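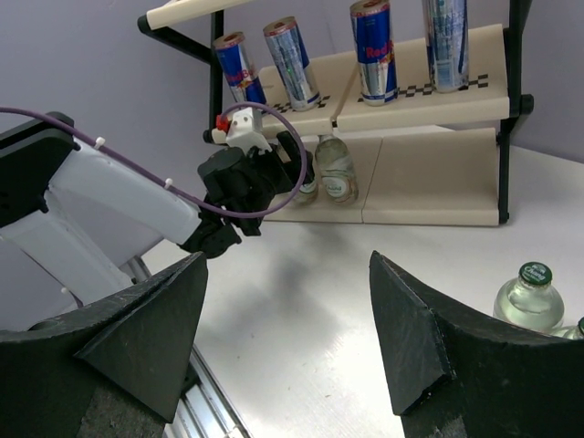 Rasha Zein

4. Building the cell in a shared workshop

Figure 4. The two-tier shelf with cans on the upper level and bottles on the lower, seen between the foam-like fingers of one gripper, with the other arm reaching in from the left.

We built Neltus in the back half of the Fuvusholm workshop, on a table that other members also wanted, and I think it is only fair to say that this shaped the design at least as much as any of our drawings did. Everything had to go up and come down in an evening. Declan Entwistle and I settled early on two arms facing a shared white tabletop, with a small camera at the wrist, so that each hand would carry its own view of the work wherever we happened to set it down.

For objects we took ordinary groceries. The cans and bottles in Figure 4 are the sort of thing a home robot would meet in any kitchen, and a clear bottle of clear liquid is — as we learned over many patient evenings — a much harder thing to find than a printed can. We logged 223 grasp attempts in September, and Gemma Bunting kept the notebook. The fingertips get scuffed and chipped with use, and we chose to go on working with them in that state, as most people building at home would do.

The tabletop gave us more trouble than the arms. It throws a pale glare back at the wrist camera, and the bright patch moves whenever the hand does, so we placed cartons and other larger items well to the side of it. 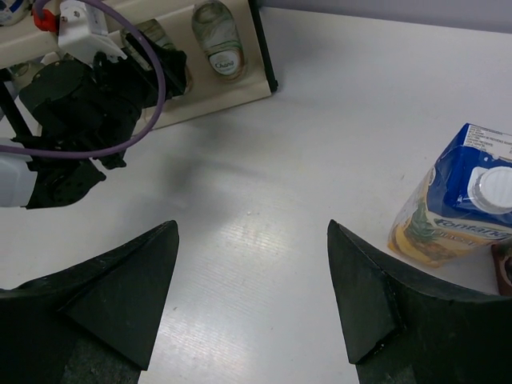

Can an arm like this be built without a machine shop?

Most of it can, with hand tools, a 3D printer and a sturdy table to fix it to.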